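Voketti Forum > Data Collection Equipment > Hand-Held Grippers

Thread: Tastine hand-held gripper, institutional evaluation kit: comments requested before renewal

dresberg_lab_office
Posted 23rd August

Our department has had the Tastine hand-held gripper on an evaluation agreement since February. The agreement covers two units, one charging case, the recording software and remote support from the supplier. We are now required to state whether we intend to purchase the units or return them.

The listed price is 949 per unit, excluding software after the first year. We would be grateful for comments from other institutions that have used the same kit for manipulation recordings, in particular on the following points:

Durability of the molded housing under daily use
Quality of the wide-angle view for training purposes
Time needed to train new operators
Response of the support desk

Our own experience has been satisfactory on the first point and mixed on the others. A fuller statement can be provided if it is of interest.

ghoneim_procurement
We purchased the kit last year following a similar trial. The housing has held up well. There is light scuffing on the upper surface of both units, mainly near the center, and no cracks at the seams. Support requests were answered in writing, generally by the next working day. One request concerning the trigger spring was closed without a solution and had to be reopened.

Operators in our group were considered ready after 32 supervised recordings. The supplier's manual recommends fewer. We do not agree with the manual.

bench_and_fixture
I must differ with the previous post on durability. We returned one of our units with a loose finger mount. The supplier replaced it under warranty and the replacement has given no trouble, but the department was without a working pair for the better part of a month. The evaluation agreement does not provide for loan units. Any institution with a fixed recording schedule should ask for this in writing.

dresberg_lab_office
Thank you both. May I ask whether the loose mount appeared after a fall or in ordinary use?

bench_and_fixture
Ordinary use, according to our log. The operators are required to report falls and none was reported. I accept that a log is only as good as the people who fill it in.

northwing_robotics
With regard to the view, our concern is the curvature toward the outer part of the picture. Straight edges such as board frames and ceiling beams are bent strongly. The supplier provides a calibration file with each unit, and our results improved once we used it. Before that, we rejected 46 recordings from a single task. The file is not mentioned in the quick start sheet. It is mentioned on page 71 of the full manual.

ghoneim_procurement
The curvature is a property of any lens of that width and should not be counted against the kit. Our arm policies were trained on uncorrected recordings and performed acceptably on pick and place. I would object more strongly to the position of the body in the view. The upper surface of the gripper occupies the lower portion at all times, and that area is lost to the workspace.

northwing_robotics
A fixed reference to the tool is useful to us. We check it at the start of each recording to confirm that nothing has shifted. We would not wish the supplier to change it.

As to the calibration file, our objection is to the documentation. A purchaser should not have to search the full manual for a step that affects every recording.

quiet_actuator
Has any member compared this kit with teleoperation of a full arm? Our institution has funds for one or the other.

bench_and_fixture
We operate both. The hand-held units are quicker to set up and can be taken to another room without a risk assessment. The arm gives joint data that the hand-held units cannot give. For tasks involving sustained force, we continue to use the arm. The two should not be entered in the same line of a budget request.

dresberg_lab_office
I attach a view from our own unit, as requested by one member in a private message who wished to see how much of the room is taken in. Faces are obscured in accordance with our privacy rules. Members may judge the points on curvature and on the position of the body for themselves.

Our provisional decision is to purchase one unit and to extend the agreement on the second, subject to a written clause on loan equipment. The supplier has been asked to move the calibration instructions to the quick start sheet.

ghoneim_procurement
Please note that the extension is charged at the monthly rate and is not deducted from the purchase price. We raised this with Tastine and were told the terms are fixed.

dresberg_lab_office
That had not been made clear to us. We will raise it before signing and report the answer in this thread.

Attachments in this thread (1), posted by dresberg_lab_office
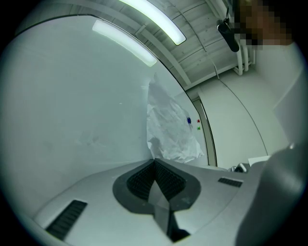 View from the Tastine hand-held unit, with the top of the housing and the whiteboard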